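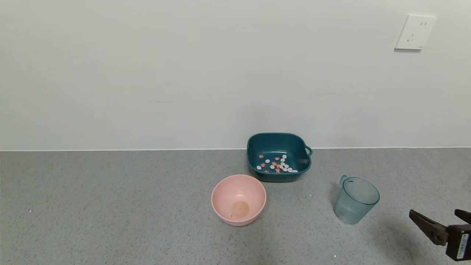 Broninden Arm: The Questions I Keep Getting

Ever since I put the build log up, my inbox has been the same handful of questions over and over, so I'm dumping the answers on one page. I build this thing partly at home and partly at the Idcombe shared workshop, and I'm a hobbyist, so take the advice with that in mind!

Is Broninden a kit? Can I buy one?

Nope, sorry. Broninden is just what I call my arm. The joints run on Hetden servos I bought used, the brackets are mine, and a good chunk of the wiring was redone by Manikandan Kulkarni after he saw what I'd done the first time. (He was very nice about it. He also threw out all my electrical tape.)

Why kitchen stuff and not blocks?

I started with blocks! They're great for a week and then you realize the arm only knows blocks. Cups and bowls have rims, handles, curves, all the things a gripper hates. My usual set is the teal basin with the little white and orange-red pieces in it, the pink bowl, and the ribbed cup with the handle. All cheap, and I don't cry when something hits the floor.

How much can it lift?

I hold it to 600 grams. It'll probably do more, but the shoulder starts humming at me and I don't like the sound. An empty plastic cup is nothing to it. A full one I haven't tried and I'm not going to until I have a cover over the electronics.

What's on the fingertips?

Black textured pads with a diamond pattern, one on the inside of each finger. I went through smooth rubber first and it was fine on flat things and lousy on anything round. The long slots in the fingers were there to save weight, and they're also handy for a zip tie when a pad comes loose at nine at night.

Do I really need a camera down by the gripper?

You can get by without one, but I wouldn't go back. The high camera is good for "where's everything on the counter" and pretty bad for "am I touching it yet." With a view from down by the fingers I can see both tips and the rim together and tell if I'm lined up. Downside: there's always some finger in the way, and shiny counters throw glare right at you.

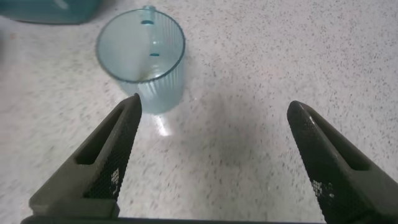 Lining up on the blue see-through cup, fingers open.

Doesn't see-through plastic mess up the software?

Oh boy, yes. My detector (I named it Venkataraman, long story) sees speckles through the cup wall and decides it's looking at more counter. What helped most was adding more pictures of that one cup. I had 20 and went up to 60, moving it a little each time, and that got it finding the rim most days. Bright sun through the window still ruins everything, so I close the blinds.

Should I grab by the handle or the rim?

Rim, if you're starting out. One finger inside, one outside, close slowly. Handles look like the obvious choice but the cup swings when you lift it, and a small handle doesn't leave much room for a fat fingertip. Parvathi Marar has been working on a handle grab for me since July and it's getting there.

How long does setup take?

My last one was 39 minutes from plugging in to first grab, and most of that was calibration. Bolt the base down before you calibrate. I clamped mine once, it crept, and I spent a whole evening blaming the code.

Can I get your files?

The finger and pad mount files, sure, just write and tell me what servo you're using. The code I'd like to clean up a bit first. There are comments in there I need to delete.

Can my kid run it?

With you standing there and a hand on the off switch, yep. Keep hair and sleeves away from the elbow joint, it pinches.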